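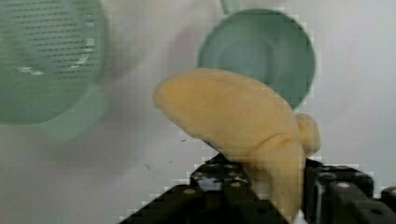

Play kitchen talk, speaker notes. Graham Mottram, Plimwood parents evening, 17/06/2019

Slot is 13 minutes. Don't read the slides out. Water on the lectern BEFORE you start this time.

Start with the bin. Everybody has one, lid won't shut, all the pretend food goes in and never comes out. Ask for hands.

Then: why kids walk away from it. They tip it, look, leave. Too much on top of too much. Put a few things out on a flat surface and they start cooking. Seen it at Fuswood and again in our own room.

What to put out
- soft fruit for the little ones, a plush banana is great, easy to grab, fine to chew, goes in the wash (check the tag)
- something with holes. Colander. They will drain everything, including the banana
- a pot or a bowl, something deep. Dropping in and taking out is the whole game at two
- no tiny bits for under 3s, say this SLOWLY, say it twice

Slow down here. Drink water.

Setting a table
Bowls first, food after. Leave gaps. A gap is where the kid puts the next thing. Mix colors on purpose, green bowl near a blue one, strawberry off by itself, ketchup on a plate. Ketchup on the plate always gets a laugh from the four year olds and then they fix it. That's sorting, nobody had to teach it. Let them fix it.

Plain white table is best imo, food shows up. Skip the checkered cloth even tho it's cute.
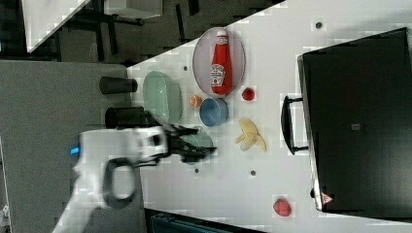
Kgomotso Buthelezi wrote back after the January talk that her twins fight over the ketchup no matter how it's laid out, and what helped was two of everything that pours and one of everything else. Good tip, pass it on. Credit her.

Money bit, quick. Our whole kitchen shelf came to 780 over the years, mostly secondhand. You do not need that. 40 gets you bowls, a few fruits, a plate. Thrift store first, then ask me for the list.

Cleanup
Kids put away by kind, fruit with fruit, bowls nested. Cups upside down. Picture on the shelf edge so they know were it goes. Rotate when they stop asking for it, no schedule.
Soft stuff dries flat, overnight at least. Riaan lost a whole pear to mildew, tell that one if there's time.

Questions. If it goes quiet ask what's at the bottom of their bin.
Lists are on the back table. Collect the pens!!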